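Rolberg to reopen Puvesmont stone yard and offcut store in June

Kitdale, March 26, 2026 - Rolberg, the natural stone and wall covering supplier, will reopen its Puvesmont yard to the public in June after a rebuild of the cutting hall and the main store. The site has been closed to visitors during the works, although trade orders have continued to go out through the Kitdale depot.

The new store will hold 644 slabs of marble, granite, limestone and slate, all of them racked upright so that customers can walk between the rows and see the full face of each one. Under the old layout most slabs were stacked several deep and had to be moved by crane before anyone could look at them.

A separate offcut store will open on the same day. It will sell pieces left over from kitchen and bathroom jobs, cut square and priced by size. Rolberg expects most of the buyers to be people fitting a single shelf, a hearth, a windowsill or a small washstand. Until now these pieces were sold only to trade customers, and many were crushed for use under paving.

"People ring us wanting one piece of stone for a bathroom and we've had to send them away," said Ketill Thorlacius, managing director of Rolberg. "We had the stone. It was sitting at the back of the yard and we had no way of selling it to them. The offcut store should have been done years ago."

The yard will also stock printed wall panels for the first time. Rolberg has taken on the Quintana range, which is made up of matt panels in pale colours with plant and leaf designs. The panels are meant for use in dry rooms and behind basins, and are not suitable for the inside of a shower. Sample boards will be kept next to the slab racks so that customers can hold a panel against the stone they have in mind.

Thorlacius said the decision to add panels came from the fitters who use the yard. Many of them were buying stone for floors and worktops from Rolberg and then driving elsewhere for something to put on the walls. Veined stone is often chosen with a plain painted wall, he said, but customers have been asking for pattern on both.
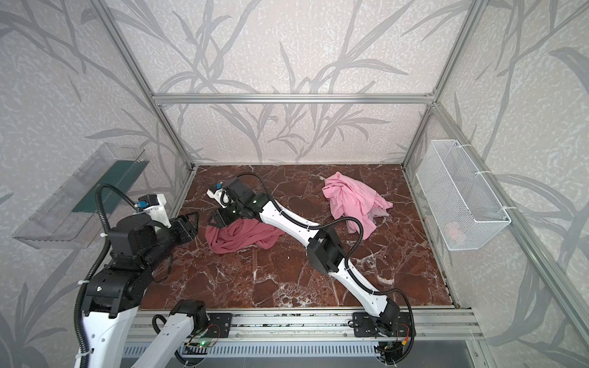
Can a strongly veined marble be used with a patterned wall?
It depends mostly on colour and scale. Rolberg's advice is to keep one of the two surfaces pale and to choose a wall pattern with larger shapes than the veining, then to look at both samples together in the room where they will be used, in daylight and again with the lights on.

Marble remains the stone that visitors ask about most, and red and brown types have become more popular with homeowners who find white marble too cold. Rolberg will keep a full rack of darker marbles at Puvesmont. Staff will give each buyer a printed care sheet, which covers sealing, cleaning and what to do about spills. Marble is marked by lemon juice, vinegar and many bathroom cleaners, and the company recommends warm water and a mild soap for everyday use.

The cutting hall has been fitted with a new bridge saw and a closed water system, which collects and filters the water used in cutting so that it can be used again. The old hall drained to a settling pond behind the yard. The pond has been filled in and the ground will be used for parking.

Cutting to size will be offered on all stone bought at the yard. Straight cuts on offcuts will normally be done while the customer waits. Larger jobs, including cut-outs for sinks and hobs, will take 5 working days from the date the drawing is agreed - longer if the stone has to be brought in from Kitdale.

Four jobs will be created at Puvesmont, two in the cutting hall and two in the store. Applications are open now and can be made in writing to the Kitdale office. Previous experience with stone is needed for the cutting hall posts only.

Rolberg will post a free sample box to the first 1000 households that register before the opening. Each box holds small squares of marble, limestone and slate, together with a card showing the Quintana panel colours. Registration is limited to one box per address.

Opening hours and delivery charges for the Puvesmont yard will be published before it reopens. Trade account holders do not need to do anything, and existing accounts will work at both sites.

About Rolberg
Rolberg supplies natural stone for floors, worktops, hearths and garden paving. It has a depot and head office in Kitdale and a yard in Puvesmont.

Press contact
Press desk, Rolberg, Kitdale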